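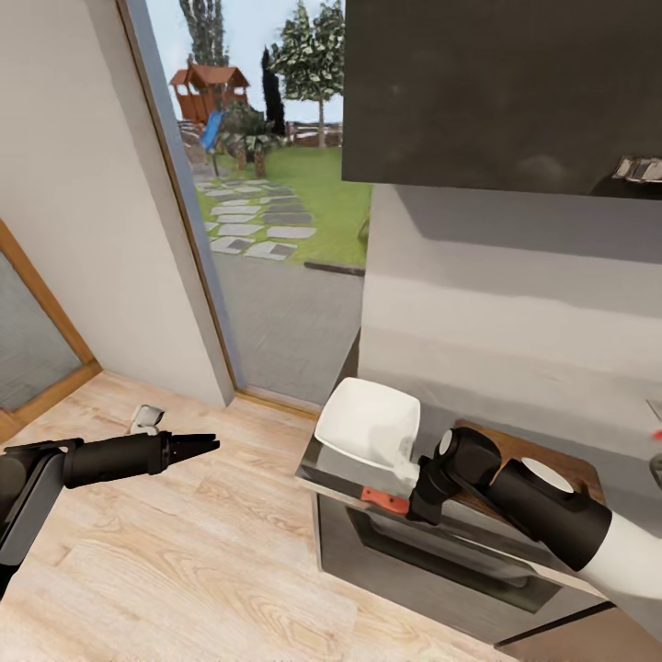 Notebook, document authentication bench, June
Entry by J. Estrella

Request 1206: disputed letter, two pages, police department letterhead. The submitting office says the letter left the building without clearance and wants to know whether the signature block was produced together with the body text or added later. Received as one paper copy and one PDF. The paper copy came folded in thirds in a plain envelope. G. Maglaya signed it in at 9:40.

Paper copy

Examined under oblique light, then transmitted light. No indentations from other writing on page 1. Page 2 has faint indentations in the lower third, running parallel to the fold. Not legible by eye. Put on the list for ESDA, queue permitting.

Toner on both pages, no inkjet satellites at 55x. Signature is also toner, so the paper copy is a print or photocopy of a signed original and says nothing about pen pressure or stroke order. I have written this in bold on the worksheet because the request form asks for "handwriting comparison" and we can only do that in a limited way from a copy.

Repeating drum mark on both pages, small comma shape near the right margin. Spacing matches between pages to within what I can measure with the glass scale. Both sheets likely went through the same machine. Says nothing about when.

PDF

Working copy made, original hash logged, both match. Page size is Letter on page 1 and A4 on page 2. Cherry Mae Navarro spotted this before I did. Page 2 is an image only, page 1 has a text layer. Producer field says Witard on both, which could be a scanner driver or a merge tool. I have not seen that string before. Asked Amado Macapagal to look in the reference set.

Letterhead crest on page 1 compared with the three known letters supplied. Same crest, but the reference number line sits lower on the questioned letter by about one line of text. Known letters agree with each other. Need more knowns before this means anything, preferably from the same month and the same typist.

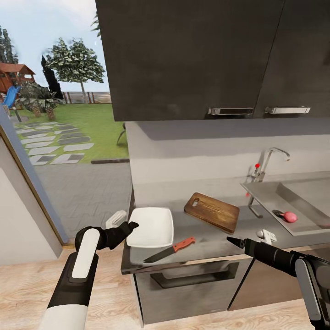
Rescanned page 2 at 3000 dpi for the signature area only. File is too large for the shared folder, so it is on the bench drive under 1206/p2/sig. Scale bar is in the scan. First pass was unusable, glass had a smear on it. Cleaned and repeated.

Open items

Ask submitting office for the signed original. If they do not have it, get that in writing.
Request further known letters, same signatory.
ESDA on page 2, after humidifying.
Macapagal: Witard string.
Fix the case log. Maglaya's entry gives the page count as one.

Exhibits resealed 16:15, C. M. Navarro witnessed. Back in cabinet 2, lower shelf. No opinion has been given by phone. The submitting office called twice and was told to wait for the written report.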